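Press Release

Zostbridge Shared Workshop Opens Build of the Osden Wiping Arm to Its Members

ZOSTBRIDGE, 2021-05-30. The Zostbridge Shared Workshop today announced the start of the second stage of Osden, a member-led project to design and build a small robot arm for light cleaning work on walls, signs and baseboards. The arm is being built entirely on the workshop's own benches, from parts that members can buy, print or cut themselves. Plans, parts lists and program files will be released to the public as each stage is finished.

Osden was proposed by workshop member Natália Brandão, a former machine fitter, who leads the mechanical side of the build. Control software is being written by Bjartur Hjaltested. The project has a team of 14 members and a parts budget of $1,000, provided by the workshop's annual project fund.

"Most home-built arms are made to pick up a block and put it down again," said Brandão. "Wiping is a different kind of job. The arm has to touch the surface the whole time, and it has to press hard enough to clean without pushing a fixture off the wall. We wanted a task that would make us think about force from the first day."

Task Study

Before any metal was cut, the team studied how people carry out the work by hand. Members cleaned wall fixtures and the panels next to them while the team kept notes on grip, reach and the path of the cloth. The study was held to ordinary household tasks, with an ordinary cloth and no special tools.

One point came up early and has shaped the design since. A person wiping a low wall fixture will often use both hands, one for the cloth and one set flat on the wall as a brace. The braced hand gives the body a fixed point to work from, and the wiping hand can then follow a narrow edge with much finer control.

Cleaning the lower left corner of an emergency exit sign, with the left hand spread on the wall panel.

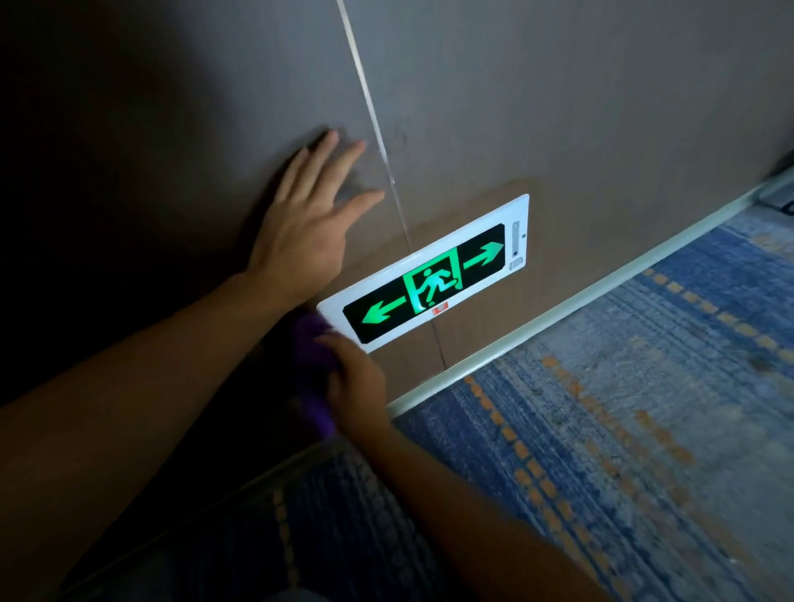 Design of the Arm

The Osden arm has 4 powered joints and a reach of 30 inches. In response to the task study, the team has added a padded foot that rests against the wall beside the work area and carries part of the load, in the way a braced hand does. The foot is passive and has no motor. It folds back along the lower link when the arm is not in use.

The first stage of the project, completed earlier in May, produced a working shoulder and elbow, a steel base plate and a test stand. The links are cut from aluminum tube. Joint covers and cable guides are printed in the workshop. The wrist, which is the main subject of the second stage, will be fitted with a spring-loaded pad holder so that the pad can tilt to match the surface.

Exit signs, switch plates and similar fittings present a special difficulty. They stand out from the wall, they have corners, and they may carry lights, labels or vents that should not be rubbed hard or wetted. The control software will therefore treat the frame of a fixture and its face as separate areas, each with its own limit on pressure. A person will mark these areas by moving the arm by hand to each corner before work begins.

"The software is kept as simple as we can make it," said Hjaltested. "A member who has written a few short programs should be able to open the files, read them in an evening and change how the arm moves. If the pressure reading goes over the limit, the arm backs off and waits for someone to press a button."

Handling the Cloth

The second stage will also address the cloth itself. Early bench trials used a flat foam pad, which worked well on open wall but did not reach into the edges around a fixture. Members doing the same job by hand fold or bunch the cloth to suit the spot, using a thick wad for pressure and a point or loose flap for corners. The team does not expect the arm to fold its own cloth. A person will prepare the cloth and clamp it in the holder, and two holder shapes will be tried: a broad one for panels and a narrow one for edges.

Holding the gathered cloth between both hands, thumbs to the front. 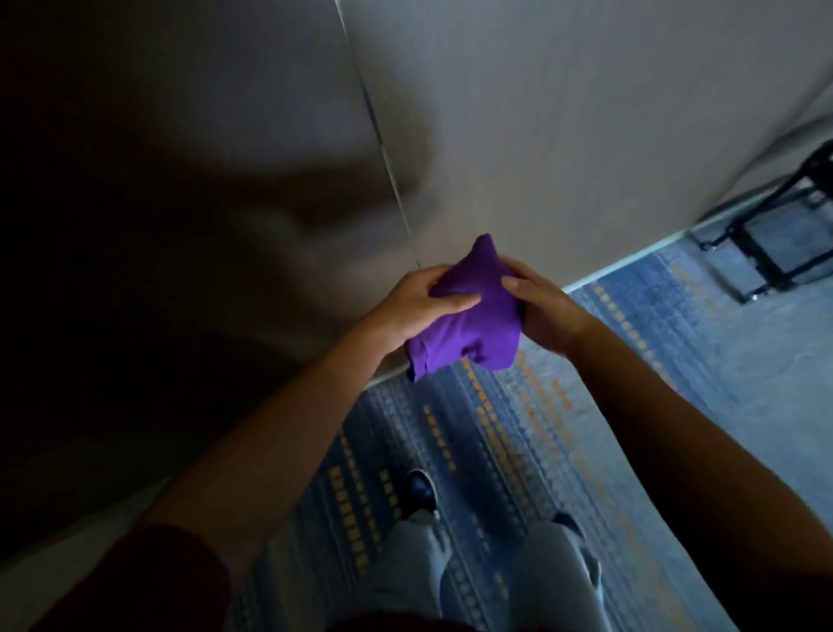

Safety and Supervision

Osden will be run only with a trained member present. The arm is powered from a low-voltage supply and has a stop button on the base and a second on a cable held by the operator. Joint speed is limited in both hardware and software. The arm is not intended for use on live electrical parts, and any work on the inside of a fixture remains outside the project.

Members wishing to take part must complete the workshop's bench safety session and a short introduction to the arm. No earlier experience with robots is required.

Schedule and Public Release

Assembly of the wrist begins this month in the Nonosness Room, on the ground floor of the workshop. Wall trials will follow when the wrist has passed its load tests. Drawings for the base, shoulder and elbow are available now at the front desk and may be copied free of charge. Drawings for the wrist and both cloth holders will be added at the close of the second stage.

The workshop thanks Bjarnason, a local metal supplier, for cutting the base plate at no cost to the project.

About the Zostbridge Shared Workshop

The Zostbridge Shared Workshop is a member-run space for wood, metal and electronics work. It offers bench space, shared tools and regular classes to adults of all skill levels, and supports member projects through an annual fund.

Press Contact

Natália Brandão, Osden Project Lead
Zostbridge Shared Workshop
Requests for interviews, drawings and bench visits may be left at the front desk during opening hours.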